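Home Projects Log Tickets Members Search
2 min read

Ticket 22: gripper stops short when closing
Opened by: Nadja Reisinger
Status: open, waiting on part

The gripper on the bench arm closes part of the way, then stops and reports a position error. Opening is fine. It started after I moved the cabling. Controller is the Zundero board, firmware unchanged. Same fault with nothing between the fingers.

Tried so far:
- Power cycled the arm and the controller. No change.
- Ran the homing routine 4 times. It failed on the third and passed on the others.
- Swapped the gripper lead for the spare. Worked for 32 cycles, then the same error.

Wendelin asked how the cable is routed at the wrist, so he can compare it with his own.

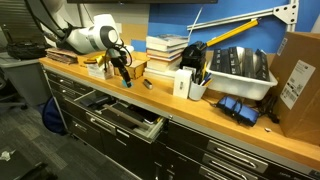
Fig. 1. Arm over the counter, gripper pointing down, thin cable looped beside it.

30/10 reply, Wendelin Aigner: The loop looks tight to me. On mine I left enough slack to turn the wrist both ways by hand with the power off. Try that first, then check the plug at the gripper end. Mine had a bent pin and gave the same error.

Reply, Nadja: Loosened the loop and turned the wrist by hand, no pulling. Pins are straight but the latch on the plug is cracked and it can back out slightly. Held it in with tape and got 22 clean cycles at low speed. At normal speed the error came back.

New plug ordered from Demach, due in December. Until then the arm stays at low speed, and please don't unplug the gripper lead. Leaving this open.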